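Purnura sign up to Cudex fitness plan, but the sums need a second look

Thursday, August 20, 2026

Purnura have handed their pre-season conditioning to Cudex, the sports performance company, in a deal the club says will cut soft-tissue injuries and get more out of a thin squad. The announcement ran to several paragraphs and contained very little that a supporter could check.

The headline claim is that players on the Cudex programme miss fewer matches. Fewer than whom is left open. Cudex has worked with one other side in the division, Pandov, and the comparison appears to rest on a single season there, when Pandov were out of both cups by the winter break and played a good deal less football than the year before. A squad with fewer fixtures tends to pick up fewer injuries, with or without a consultant.

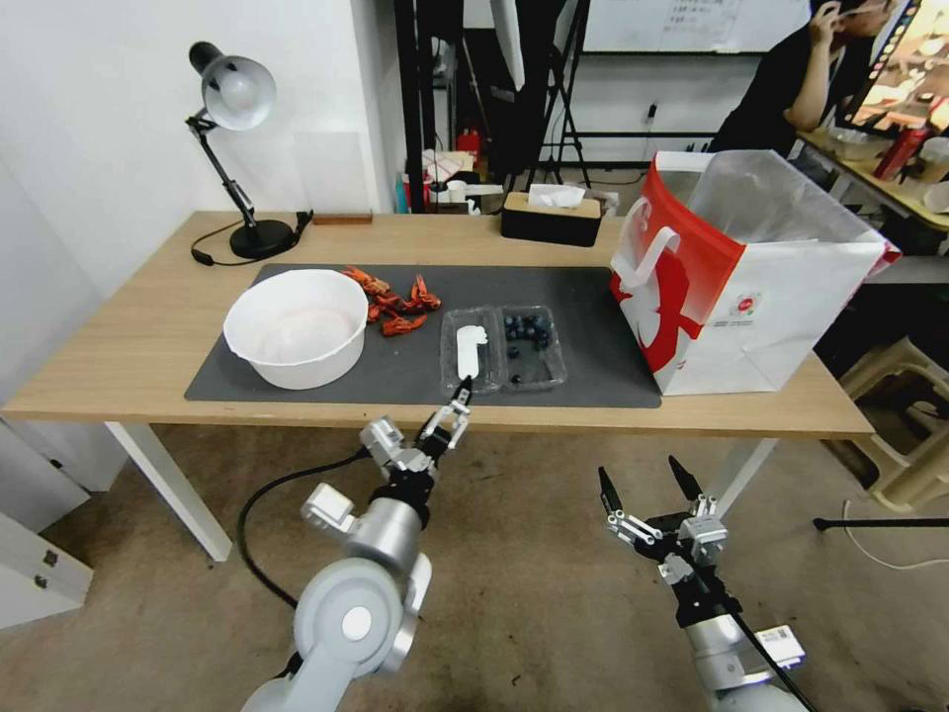 Purnura certainly have a problem to solve. They used 18 players in the last match of April and the first-choice back line started together only 5 times all season. Three of the hamstring injuries came in training, two of them in the same week. The club carried out its own review in the summer and has declined to publish it, so it is hard to say whether the trouble lay in the workload, the pitch or a squad that was too small to rotate.

The training ground surface has been a sore point for years. It drains badly at the road end, and players have been moved indoors at short notice often enough for the fans' message board to keep a running thread on it. Nothing in the Cudex agreement touches the pitch. Asked whether relaying it had been considered, the club said all options remained under review, a form of words it also used last year and the year before that.

What the deal does cover is diet, sleep, gym work and recovery. Players will follow individual eating plans on non-match days, log their sleep on a phone and be given a readiness score each morning. The coaching staff can then use the score to decide who trains. They can also ignore it, according to the club, which makes one wonder what is being paid for. 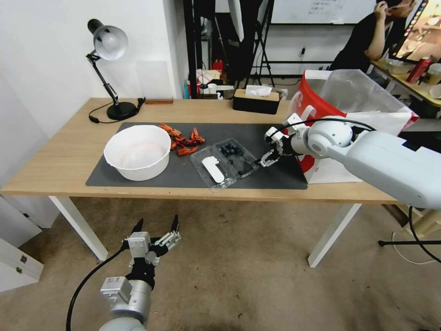 Blueberries in a clear plastic container.

The food side has attracted the most attention, mainly for the stress laid on fruit and on seafood in place of red meat. There is nothing outlandish in that. Most professional clubs have been feeding players sensibly for a long time, and Purnura had a nutrition plan of their own until it was quietly dropped two seasons ago to save money. Buying a new one from outside, at a price the club will not give, looks like an odd way of getting back to where it started.

The readiness score is harder to judge. Cudex will not say how it is worked out, on the grounds that the method is commercially sensitive. Pandov used it for a full campaign and finished 13 points behind the previous year's total. Nobody sensible would blame a morning questionnaire for that, but it sits awkwardly beside the talk of marginal gains in this week's statement.

Supporters will get a chance to ask about it. The club is holding an open evening at the Wattimena ground before the first home game, with questions to be sent in beforehand and picked by the club. Last year's event followed the same pattern and the pitch did not come up, although several people said afterwards that they had asked.

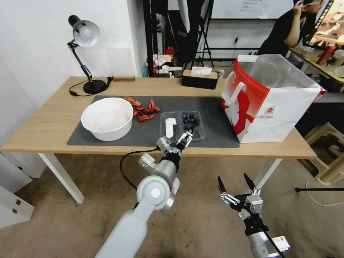 Wattimena ticket offer

Purnura have extended their early season ticket price until the day of the opening home match. The club says 2,000 have been sold so far, without giving last year's figure at the same stage. Seats in the north corner remain closed while repairs to the roof are carried out, and holders there have been offered places behind the far goal. Anyone who would prefer a refund has to apply in writing to the ticket office. No date has been given for the corner to reopen.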